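Eight months into automating part of the plating line at Clulwood, a few notes on what it changed for the people on shift. I run process engineering for the site. Thread.

Baseline first. Before the change, one plating station handled 700 plates on a morning shift. Pick pastry, place on plate, check orientation, pass on. Two people swapped every hour because of wrist strain. Scheduling those swaps took more of the shift lead's day than the plating did.

The robot arm now takes 300 of those plates. People take the rest. That split was set by product type: whole items with a stable shape go to the arm, anything filled, dusted or sliced stays with a person.

Laminated pastry was the hard one. Grip force that holds a dinner roll will crush the outer layers of a croissant. We spent most of July on force limits and very little of it on motion paths, which the integrator in Gretport had warned us about in writing.

Job content changed more than headcount. The station had two operators, it still has two. One now supervises the arm, clears faults, and signs off the first plates after every product change. Ko, our scheduling software, had no job code for that. It took three weeks to get one added, and the pay grade came after the code.

Training is 96 hours per operator, split between the cell and the floor. I asked for less and was wrong. The hours that matter are the ones on fault recovery, where people learn when to reset and when to stop and call.

What got worse: conversation. The old station had two people facing each other. The new layout puts the supervisor on the far side of a guard with a screen. Three operators raised it in their first review. We moved the screen, which helped a little. The Guletmont site is copying the cell and I have asked them to fix the layout before they pour anchors.

What got better: wrist complaints at this station are down, and the hourly swap is gone. Operators now choose when to trade places. Several of them rate that above everything else we did.

Open item — orientation. Points down and to the left is our house standard for a croissant on a round plate. Operators do it without thinking. Writing it down as a tolerance the arm can be checked against took four drafts, and the operators wrote the one we kept.
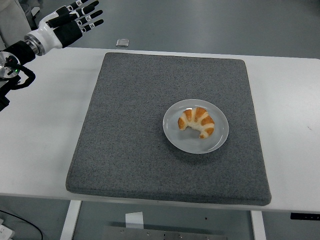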